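Chair Straightening with Demonstrated Two-Handed Motion
Project report, Friesen group
Friday, August 7, 2026

1. Question

We asked whether a policy trained only on human demonstrations can put office chairs back in position at the end of the day. The chore takes a person a few seconds per chair. Tristex and Rivau, the two earlier projects in our course, handled cups and folded towels and left furniture out.

2. Demonstrations

Demonstrations were made with a pair of hand-held grippers in an ordinary shared room, with other people working in it. We kept 903 of 1,356 recordings. The rest were dropped for lost tracking or a missing start pose. 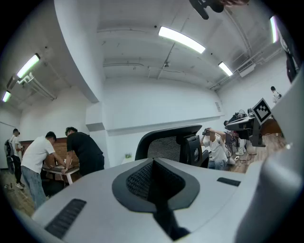 3. Task definition

A trial starts with one chair out of place and ends when the chair faces its table within the allowed angle. The time limit is 30 seconds.
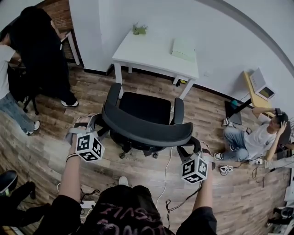

Contact choice was the hardest part of the definition. An office chair rolls and swivels at once, so a push on one side turns the seat before it moves the base. With a five-spoke base on casters and two armrests to work with, we specified one gripper on each side and left the exact contact height to the demonstrator.

4. Results

The policy, named Uko, ran 30 trials. It did well when the chair began with its back toward the robot. From a side start it often

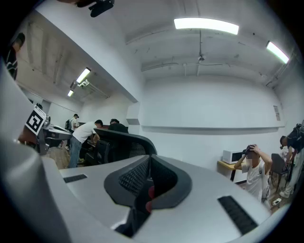
closed on the backrest instead of the armrest, and the chair spun without traveling. Retries used up the time limit. We would not leave the system to do this chore alone yet. Next we plan to add side starts to the training set and score rotation and travel separately.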